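About Us: The People Who Look After the Breakfast Table

Okalar began with two of us and a rented workbench, and we have somehow grown into a company that spends a large part of its week making toast. We build and maintain small two-armed work cells, and the one we call Menel is where we try out every change before a customer ever sees it. Thu Mai set it up, and she still has strong opinions about it (ask her about fingertip pads, but get a coffee first!).

Care starts at the gripper. Each morning at 8:30 Kristóf Boros goes over the finger brackets with a hex key, wipes the pads and checks the wrist camera against the tabletop, and only then do we lay out the bread and the dishes. 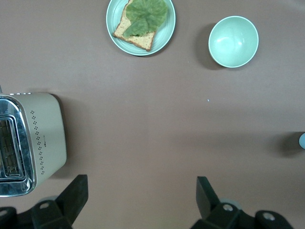
Menel's wrist view, with the toaster to the left and bread and lettuce on the plate.

Our setup sheet now runs to 74 lines, which is a lot, we know, but it grew one honest mistake at a time. Ánh Ông keeps it up to date, and any of us can add a line as long as we sign it. 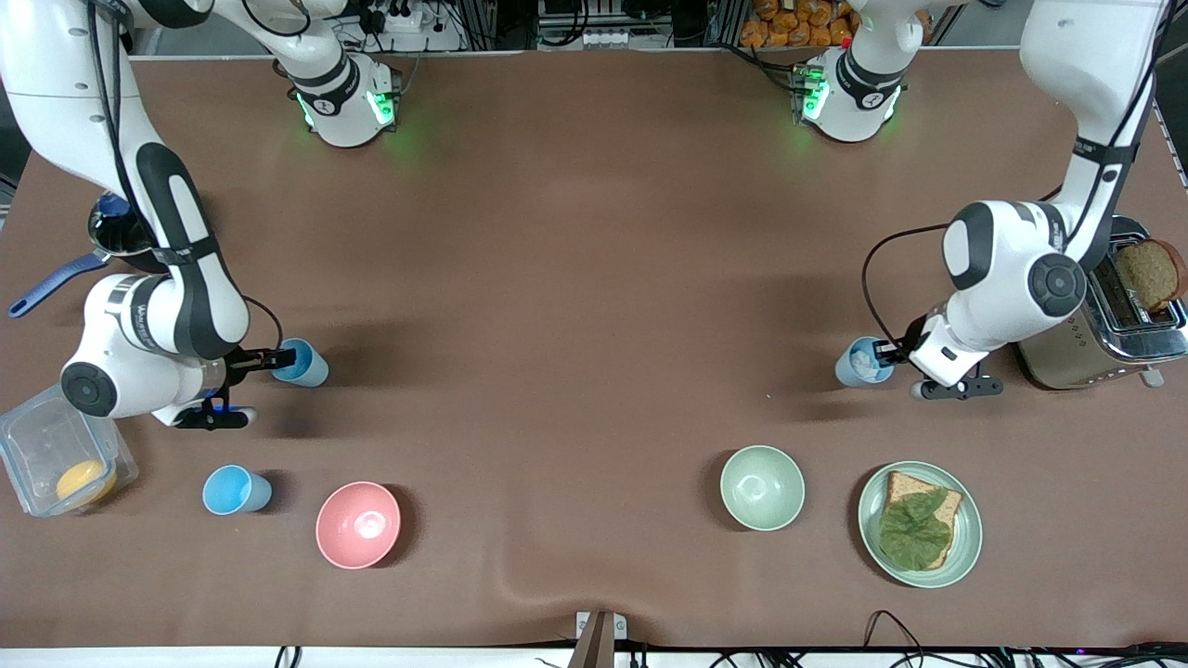 Cable care is the part of the job we talk about most, and new colleagues are usually surprised by how much of their first month goes into it. A joint can be perfectly tuned and still pull short if its cable has no slack at full bend. So Uyên Hà teaches everyone to pose the arms the hard way, both folded low over the table with a light blue cup held in each gripper, and then to follow the black loops by the wrists with a finger, with the power off, looking for rubbed spots. Worn ties get swapped the same day.

If you run a cell of your own and would like a hand with it, do write to us. Định Kim answers the mail, usually before lunch, and he'll want to know which grippers you have.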